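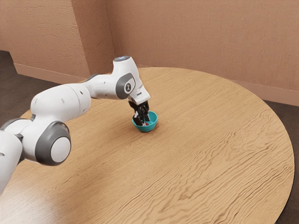
Slide 1: the arm at the teal bowl, in simulation. Leave this one up while people find their seats.

Notes for the open day talk, Zultville, 16 August 2023
Wanting Xie

Good morning, everybody, and thank you so much for coming. Please do sit near the front if you can stand it, because my voice gives out toward the end of these things and I would hate for you to miss the part where I hand out the schedule. (Wait for the door to close.)

My name is Wanting Xie, and I look after the simulation work here at Amari. I will talk for 15 minutes, then we walk over to the demo hall together, and after that you are free to wander and bother my colleagues with questions. They like it, whatever their faces may tell you.

Start with the bowl. I always start with the bowl. You have a round wooden table, one small teal bowl, and a little bit of red showing down between the fingers of the gripper. Everything on this slide is drawn by a computer, including the pink walls, which I picked myself and have been teased over ever since. The job we give the arm is one any toddler can do at breakfast: reach in, get hold of the thing, bring it out. Ask how many of you have fished the last grape out of a bowl this week. Wait for hands.

Now think about how much you know when you do that. You know where the rim is without looking at it. You feel the side of the bowl with your knuckle and you move over a bit. Our arm has two fingers and no knuckles to speak of, and it has to come straight down past that rim without tipping the bowl. When the fingers are this low, their tips are out of sight from where we are looking, so even we who built the room have to trust the numbers for a moment. I find that a little humbling, and I have been doing this for years.

(If somebody asks why the table is so bare, say that we add clutter later in the series, and that the bare one is the best place to begin with visitors.)

Slide 2, the run chart. Keep this short. We put the bowl task through 372 simulated runs in February, moving the bowl a little each time. Do not read the chart out loud. Point to the cluster on the left, say those are the ones where the bowl ended up close to the table's edge, and go on. Last year I read out the chart and I could hear people thinking about lunch.

Slide 3, the map. We will split into 2 groups at the coffee urn. The first goes with the El Ouafi team, who are showing their sorting line and have asked that nobody lean on the yellow rail – please, please don't lean on the yellow rail. The second comes with me to the Brirner room, where we have the big screen and you can steer the simulated arm yourselves. After 14 minutes we swap over. I will ring the bell, and it is a loud bell, so apologies in advance to anybody standing under it.

For the hands-on part, tell them: take it slowly, get the gripper lined up above the bowl before you lower it, and use the side view if you get lost. Children first, if there are children. Knocking the bowl clean off the table is perfectly fine and costs us one click of the reset button. I have done it in front of the mayor.

Questions they will probably ask. Will a real arm do the same thing? Sometimes, and the gap between the two is most of what I do all day, so catch me over coffee and I'll talk your ear off. Why a bowl and not a box? The curved sides make it harder to line up, and I like the color.

Thank the kitchen for the pastries. Remind everyone to return their badges at the front desk. Go back to slide 1 and leave it up while the room empties.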